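The Old Computer Gets One More Year

23 Sep 2024

I wanted to write this post in August, but my summer was full of other people's visits and I had no quiet evening. Now the visits are over, the guest room is again my work room, and the desktop computer is back on the floor next to my desk where it belongs.

For those who are new to this blog: I translate manuals and sometimes letters, from Hungarian and Bengali into English. It is slow work and it does not need a strong machine. I bought my desktop second hand when I moved to Plenham, from a small shop with the name Győri, which sold computers that offices did not want any more. The shop is closed now. The owner told me the machine would serve me four years if I kept it clean, and I am sorry to say that I did not keep it clean.

In spring it started to switch off by itself. First it happened once in a week, then every second day, always when I had not saved my document. One time I lost 1563 words of a manual for a bread oven. I know the number because I had just checked it for the invoice. I wrote those words again the same evening, and I was not in a good mood, you can ask my husband.

My sister-in-law, Farzana Sikder, told me to buy a laptop like everybody else. She found me one for 700 dollars and sent me the link three times. It was a nice laptop. But I like my big keyboard and my big screen, and I don't like to throw away a thing before I have looked inside it. 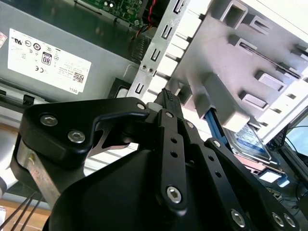
I had always imagined that the inside of a computer is something delicate, like the inside of a watch. Mostly it is sheet metal. The bracket for the drives is bare steel with a column of slots punched in it, and it reminded me of the shelves in my father's storeroom. The power supply is a gray metal box in the corner with a white label full of tiny text, and DELL is printed sideways along the edge of it, so I had to turn my head to read it. I also found the 80 PLUS mark there, which I looked up later. It has to do with how much electricity gets lost as heat. The small black connectors worried me the most. I was afraid I would pull one out and never know again where it lived, so I made a drawing on the back of an envelope, with arrows.

Then came the dust. I will not describe all of it. I unplugged everything, carried the case to the balcony and worked with a soft paintbrush and a can of compressed air. The fan had a gray coat on every blade. I held it still with one finger while I used the air, as a video had advised me, and I wiped the bottom of the case with a dry cloth. The brush was better than the air in the corners. The air only moved the dust from one place to another place, and part of it moved into my hair.

I did not open the power supply itself. Please don't open yours either, it can hold electricity even when the plug is out.

Putting everything back took me 30 minutes, and half of this was one cable which was pushed in but not pushed in enough. When I pressed the button the first time, nothing happened, and I sat on the floor and thought about the laptop. Then I took the envelope again and followed my arrows one by one until I found the guilty cable. There is a small click when it sits properly. I now think it is a very beautiful sound.

Since then the computer has not switched off by itself even once. Maybe the dust was the problem, maybe it was the cable all the time. I can't say, and I did both things on the same day, so I will never find out. It is also more quiet. I can hear the neighbor's radio now, which I didn't ask for.

In October I want to add more memory, if I find the correct kind for a fair price. A reader wrote to me that I should also change the old hard drive for a faster one. If somebody has done this in an older office machine, please write in the comments how you moved your files, and use simple words. I have kept the envelope in the drawer with the screwdrivers.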